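学生寮における朝食提供の見直しについて　発表者用ノート
発表者：Lamisi Antwi（Stistalholm学寮協会　食事業務課）
2024年2月4日　寮務担当者研修会　午前の部

（表紙のスライド）
開会の挨拶は司会が行うため、自己紹介は所属と氏名のみとする。配布資料が全員に届いているか確認してから始める。

皆様、おはようございます。Stistalholm学寮協会で食事業務を担当しておりますLamisi Antwiと申します。本日は、当協会が運営いたしますMahama寮とWatimlow寮における朝食の見直しについてご報告いたします。両寮は建物の規模も学生の生活時間も異なりますが、朝食の利用が年々減少しているという課題は共通しておりました。その経過と、現在の運用、残された課題の順にお話しいたします。ご質問は最後にまとめてお受けいたしますが、用語などで不明な点がございましたら、途中でもお声がけください。

（見直し前の状況）
従来の朝食は、主菜、汁物、副菜を組み合わせた定食形式のみで、提供時間は平日の朝に限られておりました。献立は前月のうちに決定し、学生は月単位で申し込みます。申し込んだ学生が当日食堂に来なかった場合も、調理は予定どおり行われます。食材費と人件費は発生し、手つかずの食事は衛生上の理由から廃棄せざるを得ません。

この形式には利点もございました。栄養面の管理が容易であること、調理員の勤務を早い段階で確定できること、そして食堂が混雑する時間を予測しやすいことです。当時の調理責任者からは、定食をやめることへの慎重な意見が出されました。協会としてもこれを重く受け止め、ただちに廃止するという判断はいたしませんでした。

※ここで配布資料の最初の表に触れる。数値を読み上げる必要はない。見方だけを説明する。

表の左の列が申込数、右の列が実際の喫食数です。学期の初めには両者の差は小さく、試験の前後に大きく開くことがお分かりいただけると存じます。休業期間中の数値は含めておりません。

（学生への聞き取り）
両寮の学生を対象とした書面による調査では、1,630件の回答を得ました。自由記述欄を設けたところ、想定を上回る量の記述があり、分類に相当の時間を要しました。分類の作業は食事業務課と寮務課が分担し、判断の分かれた記述については両課で読み合わせを行っております。

記述の中で最も多かったのは、量に関するものでした。朝から一食分の定食を食べきることが難しく、残すことに気が引けて食堂から足が遠のいた、という趣旨の意見です。次に多かったのが時間に関するもので、実習や部活動で早く寮を出る学生は、食堂が開く前に出発しております。味や品目に対する不満は、当初の予想ほど多くはありませんでした。

留学生の回答には、別の傾向が見られました。出身地の朝食習慣がさまざまであり、温かい汁物を必ず求める学生もいれば、パンと飲み物だけで十分だと答える学生もおります。宗教上の制約に関する要望は、従来どおり個別に対応しておりますので、本日の報告では取り上げません。

※留学生の回答について質問が出た場合は、個人が特定されるおそれのある記述は紹介できない旨を伝える。

（軽食の区分を設ける）
以上を踏まえ、定食を残したまま、新たに「軽食」という区分を設けることといたしました。軽食はパンを中心とし、分量を一枚から選べるようにしております。定食より低い料金を設定し、申込みは前日の夕方まで受け付けます。月単位の申込みを希望する学生には、従来の方法も引き続き認めております。

軽食の設計にあたり、議論となったのは最小の単位をどこに置くかという点でした。栄養の観点からは、パン一枚のみの朝食を協会が正式に提供してよいのかという疑問が出されました。他方、何も食べずに登校している学生にとっては、一枚でも口にする習慣を持つことに意味があるという意見もございました。最終的に、トースト一枚を最小の単位とし、卵、果物、乳製品を任意で追加できる方式に落ち着いております。
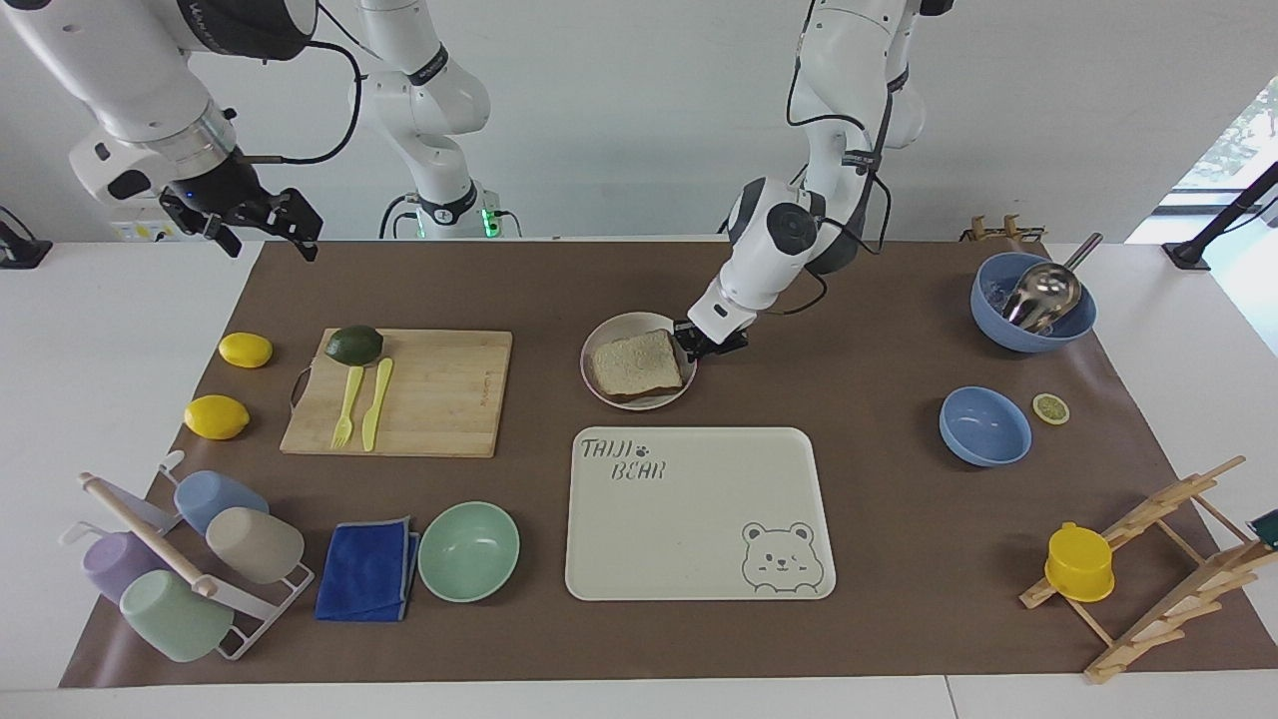 図　最小単位の一例：白い丸皿にトースト一枚

（最小単位についての補足）
一枚という単位を設けたことにより、調理員の作業にも変化がありました。定食では盛り付けの順序が決まっておりましたが、軽食では学生ごとに内容が異なります。Mahama寮では、提供口の横に追加品目の置き場を設け、学生が自分で取る方式としました。Watimlow寮は提供口が狭く、同じ方式を採ることができません。そこで、追加品目をあらかじめ組にして渡しております。どちらが優れているという性質のものではなく、建物の条件に合わせた運用とご理解ください。

パンの厚さについても付け加えます。導入当初は厚切りを採用しましたが、焼き上がりまでの時間が長く、提供口に列ができました。厚さを抑えたところ列は短くなり、おかわりを希望する学生も出てまいりました。おかわりは料金を追加せず、提供終了の前に限り認めております。焼き色の好みを個別に聞くことはしておりませんが、Watimlow寮では学生が自分で焼ける機器を一部に置き、混雑しない時間帯に限って開放しています。

（持ち出しへの対応）
※この項目は質問が多いと見込まれる。時間が押していても省略しない。

早朝に出発する学生への対応として、持ち出し用の朝食を検討いたしました。衛生管理の面から最も慎重を要した部分であり、開始までに3か月の準備期間を置いております。保健衛生の担当部署と協議のうえ、受け渡しから喫食までの目安時間を定め、包装にその旨を表示することといたしました。気温の上がる5月以降は、使用できる具材の範囲を狭めております。

受け渡しは前日の夜間には行わず、当日の早朝に限っております。夜のうちに受け取りたいという希望は現在も寄せられておりますが、居室での保管状況を協会が確認できない以上、応じることは困難です。この点は学生にも繰り返し説明し、寮の掲示と入寮時の冊子の双方に記載いたしました。 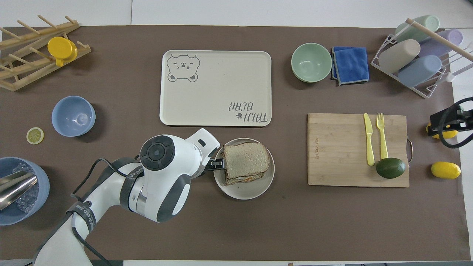 持ち出し用の品目を選ぶ際には、片手で食べられること、汁気が少ないこと、調理の工程が短いことを条件といたしました。おにぎりとサンドイッチの2種類を採用し、曜日による入れ替えは行わず、毎日いずれかを選べるようにしております。おにぎりについては具材を絞り込み、早朝の炊飯に対応できる調理員の配置を先に決めました。サンドイッチについては、画面の皿にあるような、全粒粉のパン2枚に具を薄く挟んだ程度の厚みを基準として考えております。具を増やしてほしいという要望もございますが、厚みが増すと包装が崩れやすく、学生が移動中に食べる場合の不便も大きくなります。分量が足りない学生には、果物を追加して申し込むよう案内しております。

（申込みの仕組み）
申込みには、学内で使用しておりますSkoseroという予約システムを利用いたしました。新たなシステムの導入も候補に挙がりましたが、学生がすでに使い慣れているものを転用するほうが、周知の負担が小さいと判断したものです。定食、軽食、持ち出しの区分を選び、軽食の場合は続けて追加品目を選択します。

導入直後には、区分を誤って申し込む例が続きました。画面上で軽食と持ち出しが隣り合い、名称だけでは違いが伝わりにくかったことが原因です。受取場所を名称に併記したところ、誤りに関する窓口への相談は減少しました。なお、携帯端末を持たない学生や、端末が故障した学生のために、食堂入口での紙による申込みも残しております。紙の申込書は、提供日の翌日に入力を済ませ、集計に漏れが生じないようにしています。

※Skoseroの画面は本日投影しない。希望者には休憩時間に手元の端末で示す。

（調理員の勤務と研修）
朝食の見直しは、調理員の勤務形態に直接影響いたします。早朝の受け渡しを開始したことにより、従来より早い時刻に出勤する者が必要となりました。希望を募ったところ、早い勤務を望む者と望まない者とに分かれましたので、固定の担当と交替の担当を併用しております。通勤手段が限られる者を早朝の担当に充てないことは、開始前に書面で取り決めました。

研修については、軽食の提供手順を統一するため、両寮の調理員が相互に現場を見学する機会を設けました。見学の後、Mahama寮の調理員から、追加品目の補充を学生の列と反対側から行うという提案があり、現在は標準の手順となっております。現場からの提案は様式を問わず受け付け、採否にかかわらず理由を添えて回答しております。

（廃棄と費用の推移）
廃棄の状況についてご報告いたします。見直し後の一学期を通じて、手つかずのまま廃棄された朝食は、前年の同じ学期と比べて約1,000食減少いたしました。前日申込みが可能になったことの影響が大きいと見ておりますが、同じ学期に授業時間割の変更もあり、すべてを今回の見直しの効果と申し上げることはできません。

費用の面では、食材費が下がった一方、包装材の費用と早朝の人件費が新たに生じております。全体としては、前年をわずかに下回る水準です。費用の削減を目的とした事業ではございませんので、この水準を維持できれば差し支えないというのが協会の考えです。詳細な内訳は、配布資料の末尾をご参照ください。

※内訳のうち人件費の個別の単価は公表していない。問われた場合は、担当部署を通じて後日回答する。

（残された課題）
第一に、休日の朝食です。現在は両寮とも提供を行っておりません。近隣の店舗を利用できるMahama寮に比べ、Watimlow寮の学生には不便が大きく、寮生の代表からも要望書が提出されております。軽食のみでの試行を検討しておりますが、実施時期は未定です。

第二に、栄養面の検証です。軽食を選ぶ学生が、追加品目をどの程度組み合わせているかは、申込みの記録から把握できます。しかし、朝食以外の食事を含めた全体の摂取状況までは分かりません。栄養士による個別相談の窓口を設けておりますものの、利用する学生は限られており、案内の方法を改める必要があると認識しております。

第三に、共用の台所との関係です。自分で朝食を作る学生も少なくなく、軽食の導入によって共用の台所の利用が減ったかどうかは、まだ確認できておりません。台所の利用を抑える意図は協会にはございません。器具の更新については、食堂の運営とは別に予算を確保しております。

※時間に余裕があれば、共用の台所の清掃当番の見直しにも触れる。余裕がなければ質疑に移る。

（質疑に移る前に）
本日の資料のうち、調査票の様式と軽食の手順書につきましては、各寮での利用を前提に複製していただいて構いません。内容を変更される場合も、当協会への届出は不要です。手順書には食物アレルギーへの対応を記した別紙が付属しておりますので、必ず併せてお使いください。

報告は以上でございます。ご質問がございましたら、所属とお名前をおっしゃったうえでお願いいたします。

※質疑の終了後、紙の資料の残部は受付に返却する。次の発表者の準備があるため、個別の相談は廊下側の席で受ける。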